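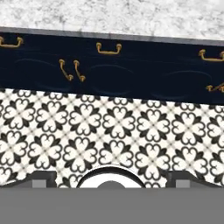 *Simulated kitchen, view from the gripper, with the fingers open in front of the lower cabinets.*

**Grarkley project – progress report for May**
Prepared by Valdis Jõgi for Yaqin Han, Skallis program office

Dear Yaqin,

This report covers the second stage of the work, the rules for recording and checking robot episodes in simulated kitchens. As we agreed at the start, I write first about what is finished, then about what is late.

## Recording rules

Version 3 of the recording rules is finished and all operators work by it. The main changes from version 2 are the following:

- Every episode must start with the gripper fully open and both fingers inside the wrist view. Before, many operators started with the gripper half closed, and we could not compare the first seconds of one episode with another.
- The task sentence is written before the recording starts. It is not allowed to change the sentence afterward so that it fits what the robot did.
- A failed episode is kept and marked as failed. It is deleted only when the file is damaged.
- Contact between the arm and a cabinet front, when the task does not ask for it, is marked with the time of the contact.

The last rule took the most discussion. Volkan Tuncer wanted a force limit, under which a contact does not need a mark. Valquíria Arruda wanted all contacts marked, also the light ones. We tried both for one week each, and the operators made fewer mistakes with the second, so we kept it. The force value is stored anyway, and a limit can be applied later by the people who train on the data.

## Handles and drawers

Most of the questions from operators were about handles. In the kitchens with dark cabinets and brass-colored handles, horizontal and vertical handles are often close together, and from the wrist view it is easy to name the wrong one. The rules now say that a handle is named by the part it opens ("left door", "top middle drawer") and that left and right are always taken from a person who stands in front of the cabinet. When the camera is tilted, this does not change.

We also wrote down what "open" means, which was missing. A drawer is open when it is pulled out at least half of its travel. A door is open when the gripper can pass through without touching it. Zhenhua Ren made a small script that checks both from the simulator state, so the operator does not need to judge by eye.

## Numbers

In this period we recorded 2903 episodes. Of these, 1286 were reviewed by a second person. The reviewers returned 34 episodes to the operators, most of them for a task sentence that did not name the handle clearly. All of the returned episodes are corrected or marked as failed.

The review goes slower than I planned. The reason is simple – Valquíria and Zhenhua are our only trained reviewers, and both also record.

## What is late

The part on stopping rules (when the operator must stop the robot, and who may start it again) is still a draft. In simulation a late stop costs nothing, and for this reason the operators do not practice it well. We want the same habits later in the test kitchen at Kinnunen, where the arm is real, so I prefer to finish this part carefully. I expect to send you the draft together with the next report.

The naming list for Cistia is also not complete. They asked for the floor and countertop types to be included, and our list had only the furniture.

## Requests

1. Please confirm if we may train one more reviewer from the present budget. No new equipment is needed.
2. Please send the comments of your safety office on version 3, also if they are short.

With kind regards,
Valdis Jõgi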